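Protokoll der Mieterversammlung Stanach, 18. Februar

Anwesend: 6 Parteien. Leitung: Hertta Ruotsalainen. Protokoll: Reece Dawber.

TOP 1 Gemeinschaftsküche
Das Angebot der Firma Aaltonen über 3.721 Euro liegt vor. Ruotsalainen bezweifelt, dass die Anfahrt darin enthalten ist; im Dezember war sie es auch nicht. Dawber fragt, wozu neue Fronten nötig sein sollen. Eine Antwort bleibt aus. Vertagt.

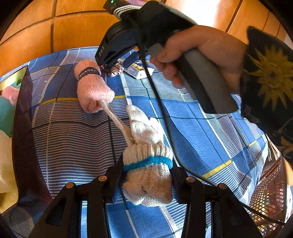 Küche: blau karierter Stoff, dahinter die Holzfronten

TOP 2 Nebenkosten
Die Nachzahlung von 1.049 Euro wird nicht anerkannt. Die Verwaltung Nadlow verweist auf »allgemeine Teuerung«, Belege fehlen weiterhin. Ruotsalainen fordert sie schriftlich an, Erwartungen gering.

TOP 3 Verschiedenes
Der Fahrradraum soll »demnächst« fertig sein. Wird zur Kenntnis genommen, wie beim letzten Mal.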